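El puerto que iba a pagarse solo

A la terminal de Mevadura le han puesto ya tres nombres y dos primeras piedras. Lo que no tiene, cuatro años después de firmarse la concesión, es un calendario que alguien en el ayuntamiento quiera defender por escrito. La empresa adjudicataria, Nudon, prometió 1459 empleos. En julio, el último informe entregado a los concejales hablaba de 53 contratos, nueve de ellos indefinidos.

La plataforma vecinal lleva desde entonces acampada por turnos frente a la antigua aduana. Piden algo bastante modesto: leer el contrato. La versión pública tiene 397 páginas y los anexos económicos están tachados casi por completo, incluido el que fija quién responde si el tráfico de mercancías no llega al mínimo previsto.

«Nos dicen que es secreto comercial, pero el aval lo ponemos nosotros», protesta Gemma Pearce, portavoz de la plataforma. Tiene razón en lo del aval. Lo confirmó el propio equipo de gobierno en el pleno, a regañadientes y en la última pregunta de la sesión.

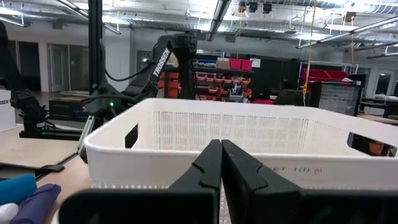
El concejal de Economía, Erick Swai, sostiene que abrir los anexos espantaría a los inversores. Es un argumento que se oye en cada concesión y que rara vez viene acompañado del nombre de un inversor espantado. Se lo pedí dos veces. La primera me remitió al gabinete de prensa; la segunda, al informe de la consultora Zedness, encargado y pagado por Nudon — detalle que figura en una nota al pie de la última página.

Tampoco conviene comprarle todo a la plataforma. En la marcha del mes pasado se repartió una octavilla que atribuía a la terminal el cierre del mercado de Kalniņš, y el mercado había cerrado antes de la adjudicación. Cuando lo comenté, Pearce admitió el error y dijo que ya no la reparten. Yo recogí una esa misma tarde, en la puerta de la aduana.

El pleno votará la prórroga de la concesión el 2024-09-24. La oposición ha pedido que antes se publiquen los anexos sin tachaduras, y el gobierno ha respondido que lo estudiará. Con esa misma fórmula contestó a la petición anterior, que sigue en estudio.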